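About Sikis

Sikis is a language school in the Whitfield neighborhood, up the stairs over the old shoe repair shop. We teach Spanish, Amharic and English to grown-ups, mostly in the evening, and we love it about as much as two people can love a job that involves this much photocopying.

How it got going

Efraín Ospina and Lemlem Gebru met in a night class for new teachers. Efraín was brushing up his lesson planning after years of tutoring kids in math and Spanish. Lemlem had been teaching Amharic at her kitchen table, first to her cousins' children and then to their friends' parents, until the kitchen table ran out of chairs. They started swapping lessons on the bus home. Efraín learned to order coffee in Amharic (and then to order it properly, with the greetings first, and plenty of them!). Lemlem learned enough Spanish to argue with him about soccer.

By June they had signed a lease on 2 classrooms and painted both of them over a long weekend. The yellow one is the beginner room. The green one was meant to be blue.

What our classes are like

You talk. A lot! We keep groups to 12 students so that everybody gets a turn, and then another turn, and you'll be speaking in full sentences before you feel ready for it. Grammar comes along as you need it. We write it on the board, we practice it out loud, and we go back to it the next week when half the room has forgotten it, teachers included.

Beginners in all three languages start with the same things: names, family, food, getting around town, asking someone to slow down. From there the courses go their own way. Amharic students spend a good part of the first term on the fidel, the writing system, which has well over 200 characters and looks like a mountain on day one. It is a friendly mountain. Lemlem teaches it in rows, with songs she made up herself, and people have been heard humming them in the parking lot.

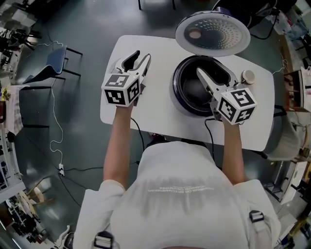 Spanish students get to stories early on. Efraín is from a family of storytellers and believes the past tense should be learned by telling somebody about the worst trip you ever took. Bring one. If you have never had a bad trip you can borrow one of his.

The English classes are our biggest, and the mix of people is wonderful: nurses, bakers, grandparents, a whole row of folks who come straight from work and eat dinner during the warm-up. We cover everyday speech, phone calls, reading mail from the school or the landlord, and how to handle small talk, a subject all its own around here.

Conversation nights

Once a month we push the tables back and open the doors to anyone, student or not. There's a Spanish corner, an Amharic corner and an English corner, and you move whenever you feel like it. Lemlem makes coffee. Somebody always brings too much bread. It's free, and you don't need to sign up.

Joining a class

New terms start in winter, spring and fall. Before you sign up, come in for a short chat so we can find the right level for you. It isn't a test, and you can't do badly at it. If you've never spoken a word of the language, we can skip the chat and you can just come to the first night of the beginner course.

You're welcome to sit in on a class, too. Call or stop by in the afternoon and ask for either of us. The street door sticks, so give it a good push, then come on up. The bell at the top of the stairs is for the dentist.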